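**[보도자료] 쿠르게이트, 2월부터 '냉장고 옆자리' 정리 서비스 시작합니다**

*주방 정리와 소형 가구를 함께 다루는 쿠르게이트(Kurgate)가 보내드리는 소식입니다. 2월부터 바로 쓰실 수 있어요.*

안녕하세요, 쿠르게이트에서 주방 정리를 맡고 있는 사람입니다. 보도자료라고 하면 보통 "당사는 금일"로 시작하던데, 저는 도저히 그렇게는 못 쓰겠더라고요. 그래서 이번에도 그냥 제 말투로 씁니다. 기자님들, 옮기실 때 편하게 다듬어 주세요!

이번 소식은 '냉장고 옆자리'예요. 이름 그대로 냉장고 바로 옆, 장 봐 온 물건이 제일 먼저 놓이는 그 자리를 손보는 서비스입니다. 저희가 여태 해 온 일은 대부분 싱크대 아래나 팬트리였어요. 수납장 문을 열면 와르르 쏟아지는 냄비 뚜껑, 언제 샀는지 모를 당면, 뭐 그런 것들이요. 그런데 집집마다 다니다 보니 정작 매일 어질러지는 곳은 따로 있었습니다. 냉장고 옆이에요. 마시다 만 병, 방금 꺼낸 반찬통, 영수증, 어제 쓰고 안 넣은 케첩까지 전부 거기 모여 있습니다. 저희 집도 그래요. (정리 일을 하는 사람 집이 왜 그러냐고 물으시면 할 말이 없습니다.)

서비스를 이루는 건 크게 두 가지예요. 첫째는 낮고 판판한 흰색 테이블 '드렐로(Drerlow)'이고, 둘째는 냉장고 맨 아래 서랍까지 포함한 방문 정리입니다. 드렐로는 저희가 꽤 오래 붙들고 있던 물건이에요. 처음엔 바퀴를 달았다가 뺐고, 가장자리에 턱을 세웠다가 그것도 뺐습니다. 바퀴가 있으니 냉장고 서랍을 당길 때 테이블이 슬금슬금 도망가고, 턱이 있으니 행주질할 때마다 구석에 부스러기가 끼더라고요. 결국 위는 그냥 평평하게, 다리는 곧게. 심심하다면 심심한 모양인데 저는 이 심심함이 참 좋습니다!

시험 제작한 모양은 여섯 가지였고 그중 하나만 남겼습니다. 고르는 동안 사무실 주방이 테이블 창고처럼 되어서 커피 한 잔 내리려면 옆걸음으로 들어가야 했어요.

놓는 위치도 정말 여러 번 바꿔 봤습니다. 테이블이 냉장고와 너무 떨어지면 병을 든 채로 한 걸음을 더 가야 하는데, 그 한 걸음이 은근히 귀찮거든요. 그렇다고 문이 열리는 쪽에 바짝 붙이면 이번엔 문이 부딪힙니다. 그래서 방문 때 저희는 제일 먼저 냉장고 문부터 활짝 열어 봐요. 그다음 아래 서랍을 끝까지 당겨 봅니다. 문하고 서랍이 다 움직이는 걸 보고 나서야 테이블 자리를 잡습니다. 바닥에 마스킹 테이프로 표시를 해 두고 하루쯤 살아 보시라고 권할 때도 있어요.

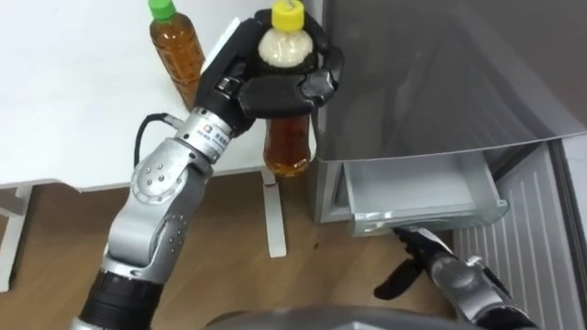

*냉장고 서랍을 당겨 둔 주방. 초록 뚜껑 병은 흰 테이블 위에, 노란 뚜껑 병은 손에 들려 있다.*

병 이야기를 좀 할게요. 음료병은 냉장고 정리에서 제일 골치 아픈 축에 듭니다. 키가 크고, 자꾸 넘어지고, 반쯤 남은 채로 잊혀요. 문 쪽 선반에 꽂아 두면 문을 닫을 때마다 달그락거리고, 안쪽에 세우면 뒤에 있는 김치통을 꺼내려고 병을 죄다 빼야 합니다. 저희가 권하는 방법은 일단 병을 전부 밖으로 꺼내 테이블에 세우는 거예요. 세워 놓고 보면 같은 차를 두 병이나 따 놓은 게 눈에 들어옵니다. 그러면 합칠 생각 마시고 오래된 쪽부터 드세요. 합치면 언제 딴 건지 영영 모르게 되거든요.

뚜껑 색도 꽤 쓸모가 있습니다. 초록 뚜껑은 이쪽, 노란 뚜껑은 저쪽, 이런 식으로 정해 두면 위에서 내려다보기만 해도 뭐가 뭔지 알 수 있어요. 서랍에 병을 보관하는 집이라면 특히 그렇습니다. 라벨은 옆면에 있으니 서랍을 열었을 때는 뚜껑밖에 안 보이잖아요. 저희 팀에서는 한동안 뚜껑에 스티커를 붙이는 방법도 밀었는데요, 물기 때문에 스티커가 금세 우글우글해져서 요즘은 유성펜으로 날짜만 작게 씁니다.

아래 서랍은 비우는 것부터 시작합니다. 정말로 싹 비워요. 채소 부스러기랑 양파 껍질이 제법 나오는데 창피해하지 않으셔도 됩니다, 다들 그래요! 빈 서랍을 미지근한 물수건으로 닦고, 마른 수건으로 한 번 더 닦고, 그 상태로 잠깐 열어 둡니다. 그동안 꺼낸 것들은 테이블 위에서 기다리고요. 바닥에 신문지 깔고 늘어놓을 때보다 허리가 훨씬 덜 아픕니다. 제가 이 일 하면서 허리 때문에 고생을 좀 해서 이 부분은 진심으로 말씀드려요.

다시 넣을 때는 꽉 채우지 마세요. 저희는 서랍의 한쪽은 늘 비워 둡니다. 장을 보고 온 날 급하게 뭘 던져 넣을 자리가 있어야 나머지가 안 무너져요. 빈자리가 아깝다고 뭘 자꾸 채우시는 분들이 계신데 (저희 어머니도 그러십니다) 일주일만 참아 보시라고 말씀드리고 싶습니다.

**시범 운영은 이렇게 했어요**

정식으로 내놓기 전에 플롤포트(Plollport) 지역에서 먼저 시범 운영을 했습니다. 방문한 집이 모두 512곳이에요. 아파트도 있고 오래된 주택도 있고, 냉장고가 거실에 나와 있는 원룸도 많았습니다. 냉장고 옆에 남는 폭이 손바닥만 한 집도 있었는데, 그런 집에는 드렐로를 들이지 않고 서랍 정리만 해 드렸어요. 안 들어가는 걸 억지로 넣으면 결국 통로가 막히니까요. 가구를 파는 회사가 이런 말을 해도 되나 싶지만, 사지 마시라고 한 집이 꽤 됩니다.

시범 운영을 하면서 바뀐 것도 있어요. 원래는 방문 한 번에 냉장고 전체를 다 하려고 했는데 너무 욕심이었습니다. 냉동실까지 손을 대면 녹을까 봐 다들 마음이 급해지고, 마음이 급하면 대충 넣게 되더라고요. 지금은 아래 서랍과 음료 칸, 그리고 옆 테이블까지만 합니다. 냉동실은 다음에 따로 날을 잡으시면 돼요. 또 하나, 처음엔 저희가 정리함을 잔뜩 들고 갔는데 요즘은 거의 빈손으로 갑니다. 집에 있는 반찬통이랑 빈 상자로도 칸은 충분히 나뉘거든요.

바닥 얘기도 빼놓을 수 없네요. 밝은 나무색 바닥을 쓰시는 댁에서 테이블 다리에 긁히면 어쩌냐는 질문을 정말 많이 주셨어요. 드렐로 다리 밑에는 펠트 받침을 기본으로 붙여 드립니다. 펠트는 먼지를 먹으면 딱딱해지니 가끔 떼어 보시고, 납작해졌으면 새걸로 갈아 주세요. 여분도 상자에 같이 넣었습니다.

**코르테스와 함께합니다**

배송과 설치는 코르테스(Cortés)가 맡습니다. 코르테스는 소형 가구를 주로 나르는 회사인데, 냉장고 주변처럼 좁은 데서 움직이는 솜씨가 아주 좋아요. 시범 운영 때도 같이 다녔습니다. 포장재는 설치를 마치면 그대로 가져가니까 현관에 골판지 쌓아 두실 일은 없어요. 제가 제일 좋아하는 부분입니다!

첫 생산 물량은 2,000대예요. 색은 흰색 하나입니다. 나무색은 없냐, 회색은 없냐 물어보시는데 당분간은 흰색만 만듭니다. 위에 뭐가 흘렀는지 바로 보이는 색이어야 닦게 되더라고요. 저처럼 게으른 사람한테는 이게 꽤 중요합니다.

**신청 전에 봐 주세요**

- 이용 시기: 2월부터, 플롤포트 지역 먼저
- 구성: 드렐로 테이블, 설치, 냉장고 아래 서랍과 음료 칸 정리
- 테이블 없이 서랍 정리만 신청하셔도 됩니다
- 방문 시간대: 오전 10시부터 시작하고, 마지막 방문은 오후 6시에 출발합니다
- 준비물: 마른 수건 두어 장. 장은 가급적 방문 뒤에 봐 주세요
- 냉장고 안쪽은 미리 치워 두지 마시고 평소 그대로 두세요

마지막 줄은 꼭 좀 지켜 주셨으면 해요. 저희가 간다고 전날 밤에 싹 치워 두시는 분들이 많은데, 그러면 평소에 어떤 물건이 어디 쌓이는지를 알 수가 없습니다. 어질러진 그대로 보여 주시는 게 제일 큰 도움이에요.

취재나 체험을 원하시는 기자님들께는 드렐로를 빌려드립니다. 댁에 두고 직접 써 보시고, 불편한 점이 있으면 그것도 그대로 써 주세요. 높이가 애매하다는 의견이 벌써 몇 번 들어와서 다음 생산 때 조금 올릴지 말지 팀 안에서 아직 옥신각신하는 중입니다. 저는 올리지 말자는 쪽이에요.

**쿠르게이트는요**

쿠르게이트는 집 안의 작은 자리를 정리하고, 그 자리에 맞는 가구를 만드는 회사입니다. 싱크대 아래와 팬트리 정리로 시작했고 지금은 냉장고 옆까지 왔습니다. 다음은 현관 신발장 위를 보고 있어요.

문의는 쿠르게이트 주방 정리팀으로 주시면 됩니다. 오전에는 방문을 나가 있을 때가 많아서 답이 조금 늦을 수 있어요. 사진 자료가 더 필요하신 매체도 같은 곳으로 말씀해 주세요.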